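Stiltitz Cell Software Working Group
Minutes, March meeting
Started 9:40 a.m. in the lab annex. Chair and minutes: Ileana Olteanu.
Also present: controls (two people), perception (two people), the planner lead, test bench. Integration joined by phone and dropped off during item 4.

1. Previous minutes

Accepted with one correction. The February minutes say the Ursu planner "now handles" wire harnesses. The planner lead asked for this to read "has been run on" wire harnesses. Changed.

Open action on the log format is still open. It has been carried over three times. Controls said they would write the converter themselves if it is carried over again, and they would not be polite about the variable names.

2. Perception: Esadard segmentation update

Perception reported on the new Esadard model, which traces the centerline of a cable and proposes a grasp point along it. On the recorded set the trace is good. Perception's slide had "solved" in the title and the chair asked for it to be taken off before the slides go anywhere else.

Test bench asked how much of the recorded set was shot on the same bench, under the same lights, as the training data. Answer: all of it. Test bench said in that case the number tells us how well the model remembers our bench. Perception did not fully agree but accepted that a second set is needed.

Discussion of what the model does when a cable crosses itself. The trace picks one branch and carries on with high confidence. Controls would prefer low confidence and a stop. Perception said the confidence score was never meant to be used that way. Controls pointed out that the planner has been using it that way since the interface was written.

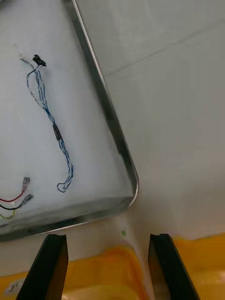 Grasp point selection took up most of the item. The current rule picks the point farthest from any connector, on the theory that the middle of the run is the safest place to close the fingers. The planner lead defended this as simple and easy to test. Controls said it is easy to test and wrong. On the blue and white harness in the steel tray, the middle of the run is about where the short black sleeve sits, and the twisted pair above and below it keeps opening into two separate strands. A finger that closes over one strand and not the other will get a good reading from the force check and a bad pick. The model treats the whole thing as one line of even thickness. Perception said strand separation could be added as a label. The chair asked who would do the labeling. No answer was minuted.

The loop at the low end of the same harness was also raised. It lies flat and closed on the padded liner, near the tray wall, and the planner has no notion of a loop at all. The planner lead would like to treat it as a keep-out region for now. Test bench objected that a keep-out region drawn by hand for each layout is a fixture made of text files. Left open.

Decision: the farthest-point rule stays in the build as the default, but no results based on it go into the Rendby report until strand separation has been looked at.

3. Planner timing

The planner lead showed timing for 60 replayed layouts. Plans came back in under 2 seconds in most of them. Ten did not finish inside the limit, and in nine of those the log has no reason code, only the timeout.

Controls asked what "most" means. The planner lead will add the full spread to the wiki page. The chair noted that the timings were taken on the desktop machine with nothing else running, and that the cell computer also has to run the camera driver and the safety monitor. She does not want the desktop numbers quoted outside this room.

There was a proposal to raise the time limit. Test bench was against it on the grounds that a planner that does not know it is stuck will just be stuck for longer. Controls agreed. Not adopted. Reason codes first, then we can talk about the limit.

4. Recovery behavior

The retry logic opens the gripper, backs off along the approach path and tries again with a small sideways shift. Integration said this works well enough and should be merged. Test bench does not think "well enough" is backed by anything written down. When the first attempt has moved the harness, the second attempt still uses the old trace, because the camera is only polled at the start of the task.

Perception can supply a fresh trace on request. The call exists. The retry code does not make the call. Nobody present could say whether this was a choice or an oversight, and the commit message says "cleanup."

Decision: no merge until retry asks for a new trace each time. Integration had dropped off the call by this point and will be told by email.

5. Rendby report

Draft is due to Rendby at the end of the month. The chair read out the summary paragraph, which uses the word "robust" four times. She asked what was meant by it. Two different meanings were offered, both reasonable, neither measured. The word comes out.

Controls suggested the report should list failures by type, with the raw logs attached. Perception worried that this makes the project look worse than it is. The chair said Rendby's own engineers will run the software within a week of getting it and will find the same failures, so we may as well have our names on the list. Agreed, with perception asking that their concern be noted. Noted.

6. Actions

Perception: record a second set on a different bench with different lighting. Write down what the confidence score is and is not for.
Planner lead: reason codes for timeouts. Full timing spread on the wiki.
Controls: short note on strand separation, with log excerpts.
Integration: retry to request a fresh trace. Log format converter, carried over (fourth time).
Test bench: write a pass/fail definition for a pick before any more picks are counted.
I. Olteanu: revise the Rendby summary and circulate.

7. Any other business

The build server still has the old Ursu branch pinned. Controls will unpin it after the next meeting, once the nightly tests have been moved over.

Closed at 11:15 a.m.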